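4.2 Storage furniture and the reading of closed fronts

The second group of interviews concerned furniture that hides its contents. In the Taleck apartments, the kitchen and the hallway are usually one continuous room, and the residents keep in the same cabinet things that in older houses had separate places: papers, medicine, tools, spare bulbs. We asked each household to show us where such things are kept and to tell us how a guest would find them. In 9 of the 11 households the answer was that a guest would not find them without asking.

This result agrees with our earlier observations in Wernbridge, where the apartments are larger but the furniture is bought from the same few suppliers. The fronts are flat and of one color, and the handles are small or missing. Residents learn the position of each object by habit, and the habit is difficult to pass to another person. When a relative comes to stay for a longer time, the habit is broken and the household begins to add signs of its own, most often paper labels, colored tape or a drawing made by a child. We call these additions secondary marks, to separate them from the primary marks which come with the furniture, such as knobs, grooves and printed symbols.

Primary marks were less understood than we expected. A knob was nearly always read as something to pull, even when it had to be turned. Arrows caused more disagreement. Some residents read an arrow as the direction of movement, while others read it as pointing to the part that should be touched. Figure 4 shows a white cabinet front on which a round black knob and an upward arrow are placed close together.
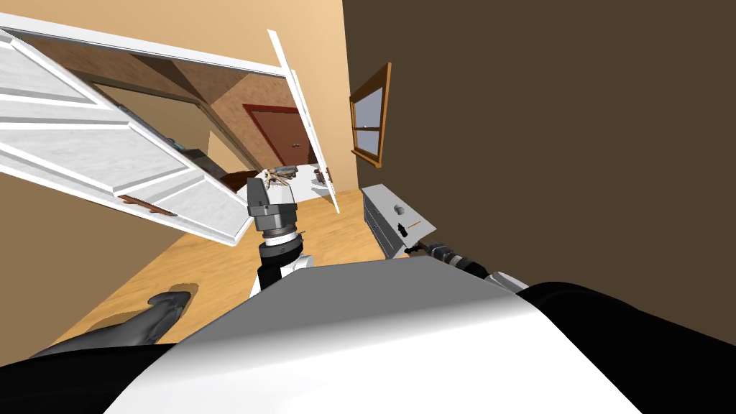
Figure 4. Knob and arrow on a cabinet front (rendered interior).

Slamet Ngau remarked, on reading a draft of this section, that the distinction between primary and secondary marks may be too strict, and that in the rented apartments of Fagundes a label left by one tenant is treated by the next tenant as part of the furniture. We accept this objection in part. A mark can change its class with time, and our interviews, which were held in February and lasted 60 minutes each, could not follow such a change. For the present analysis we keep the two classes, but we record the origin of a mark only where the resident could name it.

Age had a smaller effect than the length of residence. Persons who had lived in the apartment for less than 2 years described the marks in detail and often complained about them. Persons who had lived there longer did not mention the marks until we asked – several of them stood up to check whether a mark was there at all. The Lurkinik questionnaire, which we used after the interview, does not ask about the length of residence, and we added this item by hand.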